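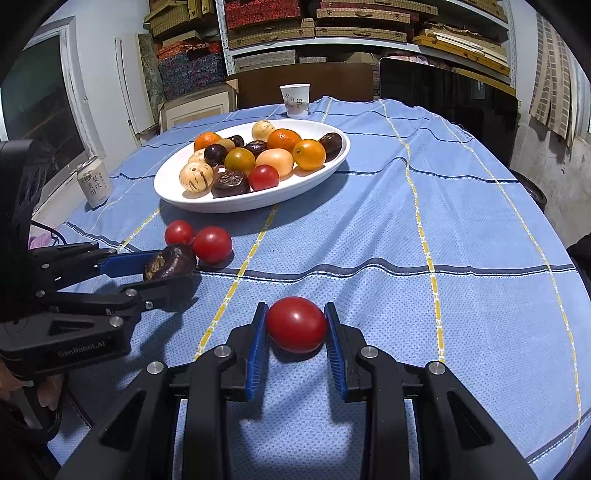

Cherry tomatoes on the light blue cloth.

July 23, 2020
Notebook, Gresix poetry workshop. Prompt log and draft counts.

Prompt for this session: an apology addressed to an object, no first person pronoun allowed. Source is the Skitholm prompt list, number 18. Time limit 25 minutes, pen only.

Draft A. Addressed to a door key. 110 words, 14 lines. The pronoun ban pushed most verbs into the passive by line 5. Cut lines 6 to 9. What is left holds together but has no turn.

Draft B. Same object, imperative mood throughout. Shorter lines, two or three stresses each. The ban causes no trouble here, as the imperative drops its subject anyway. Better of the two. Keep the line "hang where the coat was." Drop the last couplet, which repeats the title.

Draft C. Abandoned after the first stanza. Rhyme scheme abba forced "brass" twice.

Syllable check on B: lines 3 and 11 run one over. Line 3 can lose "old." Line 11 left alone for now.

Form notes. Fagundes pamphlet, second section, treats the address poem as a letter with the salutation removed. Tried this on B by writing a salutation and then striking it. The opening got more direct. Repeat with the May drafts, most of which spend four lines getting to the addressee.

Running file. Folder stands at 442 drafts with duplicates removed, 773 before. Most duplicates were the same poem saved under a first line and again under a title. From now on file by first line only. Titles go in the index.

Submissions. Ketia wants unpublished work, and a draft posted on the workshop page counts as published. Hold B off the page until it is sent. A can go up as it stands.

Next: prompt 19, a list poem with no nouns in the last line. Bring the marked copy of B and the spare index cards.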